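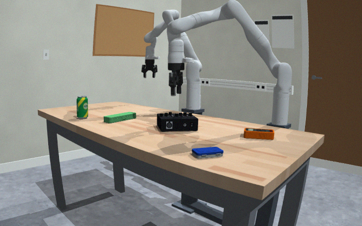

Setting up your first pick in the simulator
Robot club notes for new members, by Bradley Holroyd
Updated 2019-09-01

Welcome! If you've joined us for the Skalitz challenge, you'll be spending your first few evenings in the simulator, and I do hope you'll enjoy it as much as I did (I still lose whole weekends to it). Grab a cup of tea and work through these steps at your own pace.

Step 1. Open the practice room
Start Ponix, choose the two-arm room and wait for the table and its five objects to load. The first load is slow on the older club laptops, so please don't keep clicking!

Step 2. Choose one arm and one object
Leave the other arm alone for now, tempting as it is. I like beginners to try the black box with the little knobs, as it sits near the middle of the table and gives you plenty of room to come at it from above.

Step 3. Bring the gripper down
Set the speed to 3 and lower the wrist in small moves, turning the view as you go. From one side you can look perfectly lined up and still be over the back edge of the box, so do check from at least one other angle before you close the fingers.

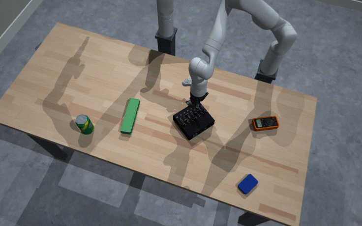

Step 4. Close, lift and save
Close the fingers gently, pause, then lift straight up. If the box slips, press reset and have another go; you've got 2,000 tries in your club account, and you won't get anywhere near using them up. When you have 7 clean lifts, save the run in the Rowbotham folder under your own name and send me a message, and I'll set you up with the green can.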